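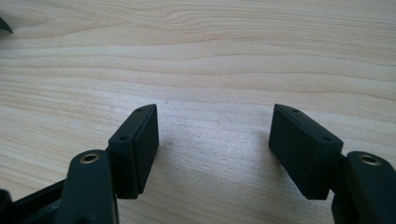 The Kundia top, wavy grain running left to right.

I've been meaning to write up the Kundia table for ages, so 22 February 2026 it is, with a cup of tea next to me (on a coaster, I'm not daft).

We bought it to replace the old Pitkänen one, which had a lovely shape but wobbled like mad whenever anyone cut bread on it. I'd set myself a limit of £200 and got this for £17 under, delivery included, so that was a good start!

First things first, the colour. It's properly pale, blond really, with a few darker tan streaks to stop it looking flat. I worried it would be a bit cold in our kitchen but it's warmed the place up no end. The grain goes in long wavy bands and I do catch myself staring at it when I should be doing the accounts. You'll get a fair bit of sheen when the light's strong, and if you sit facing the window that can be annoying at breakfast. A matt oil might calm it down – I haven't tried one yet.

Putting it together took two of us 60 minutes, mostly because Iestyn put a leg on backwards and wouldn't be told. The instructions are tiny drawings with no words at all, so have your glasses handy.

Niggles? Tomato sauce needs wiping up sharpish, and I've got one faint ring already from a hot mug in the first week. It rubbed down fine with a bit of Pravo wax, though you can still find it if you know where to look. The edges are also sharper than I'd like with little ones running about.

Four stars from me. I'd have it again, and my sister's ordering the bench in March.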